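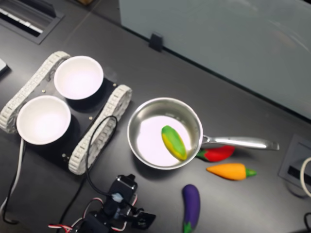 **Put-back training** is a way of teaching a small robot arm to tidy things away by first letting it make a mess. I've been keeping this article going on the Benerside wiki since December, so forgive me if it reads more like me talking than like a proper entry — edits are welcome, especially to the bit on grasping.

## The basic idea

Most people teach an arm to put an object in a container by steering it by hand, over and over. It's slow and your wrists hate you for it. Put-back training runs the job the other way round. The arm starts with an object already in the container, takes it out, and drops it somewhere on the table. You record the whole thing, then play the recording backwards, and you've got a rough lesson in how to put the object in. Taking things out is much easier than putting them in, so the arm can do a lot of it with very little help from me.

Playing it backwards isn't perfect, of course. A dropped carrot doesn't fly upwards into a gripper! The Vumo software trims off the moment of release and swaps in a short grasping move, which was learned separately.

## Objects and containers

Toy food is the usual choice, and I'm very fond of it. A mango, a pepper, a carrot and an aubergine give you four quite different shapes, and the colours are easy for the vision side to tell apart. For containers we use a saucepan and round bowls. A shiny steel pan is a nuisance, I'll admit, as the reflections inside it move about with the room lights, but I'd sooner meet that trouble in training than later on.

## Results

The Benerside set has 3021 recordings, of which 217 were steered by hand and the rest came from the arm working by itself. Trained on the lot, the arm got the toy into the right container in 44 out of every 50 tries. With only the hand-steered ones it managed just over half (I still need to dig out the exact table). Long objects did worst, mainly when they landed pointing straight at the arm.

## Known problems

- Round things roll after release, so the reversed path starts from the wrong spot.
- Pan handles get knocked, and then the pan turns.
- Version 2 of the trimming step sometimes cuts too early — use the Plellow patch if you see the gripper closing on air.

## See also

- Venter (the grasping module)
- Reversed recordings
- Toy food sets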